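Clear the bed before you make the bed!

I love a made bed, and my favourite trick is to do the little bits first. Coins, corks, the odd glass — gather them before you so much as touch a pillow. 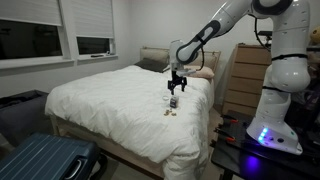

Coins, a short glass and a small box on the duvet

Small pieces vanish into the folds of a puffy duvet, so work from the foot up and never shake it until you've felt along every crease. A white cover is brilliant for this, as anything tan or brown shows right up.

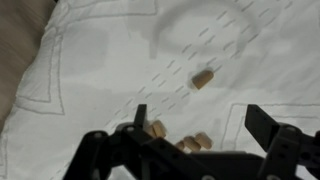 Little tan pieces on white stitching

Maricel Gatchalian of Clandach wrote in to say she keeps three jars on the windowsill: coins, craft bits and "no idea". I've copied her and it works a treat!

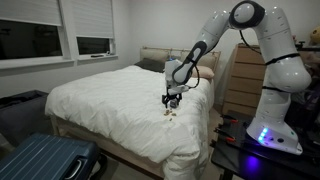 Reading time: 3 min

Next comes the smoothing. Stand at one corner, grab the duvet with both hands and give it a good flick, then walk around and even up the overhang.

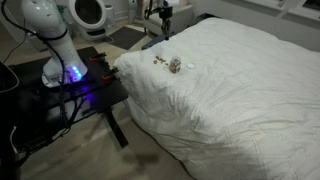 Pillows go on last, darkest colour at the back if you're layering them. Got a neater way with corners? Send it in by 14th September.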